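Two Arms and a Dish Rack

A few weeks with the Masanja, the kit that wants to put your plates away

I have wanted a robot to do my dishes since I was six years old. I drew it once, on the back of a church bulletin, with a bow tie and eight arms. So when the people at Travden asked if I'd like to spend some time with the Masanja, their new two-armed tabletop kit, I said yes before I'd read to the end of the email. Two arms is fewer than eight, but I've learned to compromise.

Let me get the money out of the way, because everybody I told about this asked me that before anything else. The Masanja is $1,531 for the full set. You get two arms, two grippers, the cables, the power supplies, a wrist camera for each arm and a license for Juto, the software that runs the whole show. You do not get a table. You do not get dishes either, and you'll want to give some thought to dishes, which I'll come back to.

I didn't build mine at home. My apartment has one decent table and I eat on it. Travden has a demo shop called Fudix, two floors up from a tile showroom, where you can book a bench by the hour and try the thing before you buy it. There's a coffee machine and a couch and a wall of spare parts in little drawers, and I got very fond of the place. My guide there was Joyce Khaemba, who looks after the benches and has the patience of somebody who has watched a great many people drop a great many plates.

My first morning was all setup. Travden says the build takes an evening, and if you've ever put together a model airplane or a cheap bookcase I'd believe it. The screws come in numbered bags (bless them) and the manual is 16 pages with big drawings. I got the left arm together without help. The right arm I put together with a motor facing the wrong way, and Juto caught it the second I plugged it in and told me which one. I liked that a lot! I've owned printers for twenty years that couldn't tell me that much.

Then comes teaching, and this is the part that sells the kit. You don't write any code. You hold a pair of matching handles, one in each hand, and when you move them the arms move the same way. Do the job yourself through the handles enough times and Juto works out a version it can do on its own. Joyce told me to plan on 50 rounds for anything with a plate in it. I laughed. She didn't.

So I picked plates. The arms had to get them into a wire rack, which sounds like nothing until you think about what your own hands do. You pick a plate up flat. You turn it on its side. Usually you pass it from one hand to the other without noticing, and then you thread it down between the wires, and your eyes are already on the next one. I had never once thought about any of that, and by lunch I was thinking about it so hard that I couldn't have loaded a rack in my own kitchen.

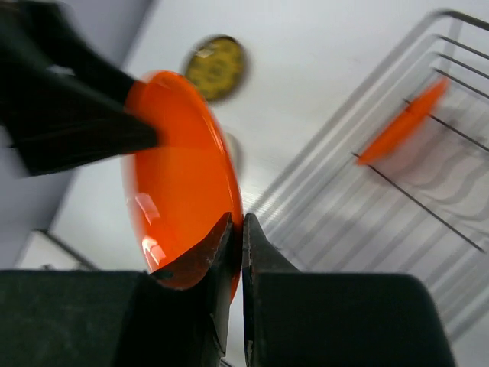 The grippers are simple things, two black fingers that open and close. There's no palm and no thumb to steady a plate from behind, so everything depends on where you pinch. Pinch too near the edge and the plate swings like a barn door. Pinch too deep and you can't get the tips down past the wires without knocking the rack sideways. There's a sweet spot, and I found it by feel on what I want to say was my ninth or tenth try, and after that I got a little smug and dropped two in a row.

Joyce's advice was to slow down at the handoff. "Let both hands have it for a second," she said. "Everyone wants to let go early." She was right, and I wrote it on my hand. It made a bigger difference than any setting I fiddled with, and I fiddled with plenty.

What surprised me was how physical the teaching is. I'd pictured myself sipping coffee while a machine learned from me. In truth I was standing up, elbows out, tongue between my teeth, breathing like I was threading a needle. My shoulders hurt that night. The handles are light, and there's no push back in them, so you can't feel when a finger has touched something. You go by eye. If I could change one thing about the Masanja it would be that. Joyce says people stop missing it after a week, and maybe they do. I had four days of teaching in total and I missed it the whole time.

The wrist cameras help. Each one looks down past the fingers, so on the screen you get a close view of whatever you're about to grab, plus a wider view from a third camera if you've set one up (sold separately, grumble grumble, although Juto will take a plain webcam). I started out staring at the arms and ended up staring at the screen, flicking between views the way you check your mirrors on the highway. The close view is where you learn how far off you are. From a couple of feet away I'd have sworn I was lined up.

Now, dishes. Use plastic ones. Please. I'd brought a nice stoneware side plate from home on my second visit, thinking it would make things more real, and Joyce took it gently out of my hands and put it on a high shelf, where it stayed until I went home. The fingers aren't strong enough for heavy plates in any case. Travden's own spec sheet is pretty cautious about weight, and I'd be more cautious still. Light and bright is what you're after. Strong colors seem to give the software an easier time, or at least mine behaved better with them, and I won't pretend to know how much of that was me getting better too.

The table matters more than I'd have guessed. At home you'll want something that doesn't wobble, with plain walls or a screen around it if you can manage it. My worst run of the whole loan came when I'd hung my coat on a chair right behind the bench. I moved the coat and things settled down. Could be chance! But I kept the coat on the couch from then on.

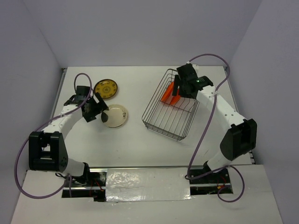 Cables are my other gripe. They need slack because the arms swing so far, and slack means loops, and loops want to catch on things. I had one snag on an elbow in the middle of a very pretty reach and the whole arm gave a sort of hiccup and stopped. Nothing broke. Juto put up a message, I unhooked it, and off we went again. Still, for this money I'd expect a few clips in the box. Joyce keeps a bag of them behind the counter and hands them out like mints.

So, can it do the job by itself? Here's how it went for me. I did my 50 rounds over two visits, went home, and let the software chew on them overnight. When I came back, Joyce had me set everything out the way I'd had it for teaching, and then she pointed at the start button and stepped away. I pressed it. The left arm woke up and went for a plate, and it moved like me. I wasn't ready for that. It had my little pause before the pinch. It even had a thing I do where I lift slightly too high and then come down, which I hadn't known I did until I saw a machine doing it.

The first plate went in. I yelled. The second one went in crooked and leaned on the wires, and then the arm went back and nudged it, which I'd taught it without meaning to, having nudged so many myself. The third one it missed completely. It closed its fingers on air, carried the air over to the other arm, handed it across with great care and racked it. I laughed until I had to sit down.

That's about the shape of it. On a good run it's a marvel, and on a bad run it's a mime act. It's slow, too. I could do the same rack by hand in the time it takes the arms to make up their minds about one plate. If you're buying this to get out of chores, buy a dishwasher, or marry one.

If you're buying it to learn, though, or because you've got a kid who takes things apart, or a classroom, or just that itch, I think it's a lot of fun for the price. I've tested kits that cost more and did less, and most of them wanted me to type commands into a black window. Here I was teaching on my first day. The help pages are written by a person with a sense of humor. The spare parts are sold one at a time, so a stripped gear doesn't mean a new arm. And Juto keeps every round you record, so you can scroll back, find the sloppy ones and throw them out. I tossed 4 of mine, all from right before lunch.

The Juto license covers the first year, and after that there's a yearly fee to keep using the overnight training. The arms will still run whatever you've already taught them. I'd have liked to see that on the front of the box, because I only found it on the last page of the manual. Travden tells me an update in March will let you train on your own computer, if it's a strong one. I'd wait for that to show up before counting on it.

Bench time at Fudix is booked through the shop, and they'll take it off the price if you end up buying. Ask for a morning slot, when it's quiet. Wear something you can move your elbows in, leave the good plates at home, and tell Joyce I still owe her a bag of clips.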